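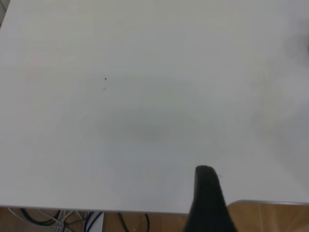
Photo: Corrado Lombardi / Teltico

New white worktables go in at the Teltico community workshop

7/9/20

If you have ever tried to cut fabric on a table that used to be a door, you will understand why people at Teltico are so happy this week. The old benches are gone, and the big room on the ground floor now has 14 new worktables, all of them white, all of them flat, and all of them the same height at last!

The tables came from Vollico, a small furniture maker that also fitted out the reading room at the Baert library. Each one has a smooth, matte, off-white top with a straight front edge and nothing fussy going on anywhere. Members had asked for a plain surface again and again. Pencil lines, thread, tiny screws, beads and crumbs of clay all get lost on dark wood, and on these tops even a speck stands out.

"I dropped a watch screw on the first morning and found it before I had time to get upset," said Corrado Lombardi, who runs the repair evenings and has been pushing for new tables longer than anyone. "On the old bench I would have been on my knees with a flashlight for half an hour."

The matte finish was his idea too. Samples were passed around in April, and the glossy one lost badly once people saw how the ceiling lights bounced off it. With the matte top you get soft shadows and very little glare, and the folks who do fine drawing say their eyes are less tired by the end of a session.

The whole order came to 794 dollars less than the first quote, thanks to Vollico agreeing to leave off the drawers. That money is going toward cutting mats and a second set of clamps, and there is already a lively argument going on over which clamps. The old benches went to Sastik, the garden project across the street, where they are going to be used for potting. A good home for them, dents and all.

There are a few house rules for the new tops. Please use a mat for anything with a blade. Glue and paint need paper underneath, and hot tools go on the metal stands by the window. A damp cloth and a drop of dish soap will take care of most marks, so wipe down your spot before you leave, and skip the scouring pads, which will scratch the finish. Bags and coats go on the hooks by the door.

The room is open to members during the usual hours, and the sewing group, the model builders and the repair evenings are all back on their regular schedule. Drop-in visitors are welcome at the repair evenings (bring the thing that is broken, plus any loose parts in a bag). Table space for larger projects can be reserved at the front desk, up to two tables at a time.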